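Tresow Dock FAQ
Support > Docks and Hubs > Frequently Asked Questions

Which laptops does the dock work with?
Any laptop with a USB-C port that carries both video and charging. Ports that carry data only will run the USB and network ports on the dock but will not drive a monitor. Check the laptop maker's spec page for "DisplayPort Alt Mode" and "Power Delivery." Both need to be listed for the same port.

What is the difference between the Tresow and the Pruvitz?
The Tresow is the desktop model and has its own power supply. The Pruvitz is the travel hub and draws power from the laptop. The Pruvitz has one video output, two USB-A ports and no network port. Firmware files for the two are not interchangeable, and the updater will refuse the wrong one.

Do I need to install a driver?
Not for video, audio or charging. The network port uses the driver built into current versions of Windows, macOS and most Linux distributions. If the port does not show up in Windows, run Windows Update with the laptop on Wi-Fi, then restart with the dock connected.

How many monitors can I connect?
Two on Windows and Linux. On macOS both video outputs show the same picture, a limit of how macOS handles multi-stream video over USB-C. To extend the desktop to a second screen on a Mac, connect that screen straight to another port on the laptop.

My second monitor is stuck at a low refresh rate.
Both outputs share the bandwidth of one cable. Lower the resolution or color depth on one monitor and the other will usually offer its full rate. Also check the switch on the underside. Position A favors video. Position B favors USB speed and cuts the video bandwidth in half.

The power supply is rated at 195 watts. Does all of that go to the laptop?
No. Part of it is held back for the dock itself and for devices plugged into it. The laptop and the dock agree on a charging level when they connect, and the laptop will only take what it was built to accept. Gaming laptops may still lose charge slowly under heavy load.

Can I use a different power supply?
Only the supply in the box or the Trilerwood replacement part. Third-party supplies with the same plug may have reversed polarity. Damage from these is not covered.

Can I use a longer cable?
The cable in the box is the longest we support at full speed. Longer passive cables may charge correctly but drop video, or fall back to USB 2.0 without any warning. If you need more reach, use an active cable rated for the same speed and test it with both monitors on.

How fast is the network port?
1000 Mbps. If your system reports 100, replace the network cable first. One damaged pair is enough to cause this.

Does the dock support wake on LAN and MAC address pass-through?
Wake on LAN works from sleep on most business laptops. MAC address pass-through depends on the laptop's BIOS and is off by default on many models.

What do the light colors mean?
Steady white: connected and charging.
Steady amber: connected, not charging.
Blinking amber: the laptop has asked for more power than the dock can give.
Blinking white: firmware update in progress. Do not unplug.
Off: no power, or the light has been disabled in Daher.

What is Daher?
Daher is the settings and firmware tool for all our docks. It is optional. Version 8 and later can update docks over the network for IT departments. Earlier versions update only the dock attached to the local machine.

How long does a firmware update take?
Some 19 minutes. The monitors will go black at least once. Leave the power supply connected until the light returns to steady white.

The dock feels warm. Is that normal?
Yes. The case is used to shed heat. Keep the vents on the left side clear and do not stack a laptop on top.

How do I reset the dock?
Unplug the laptop, then the power supply. Hold the power button until the light goes out. Reconnect the power supply first.

Page maintained by Dalal Kassab, Trilerwood Product Support. Last reviewed in April.

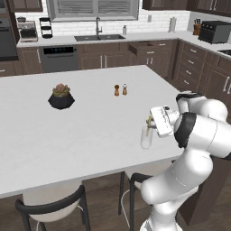

Robotic arm at a white kitchen island, with a clear drinking glass at the gripper. Computer rendering.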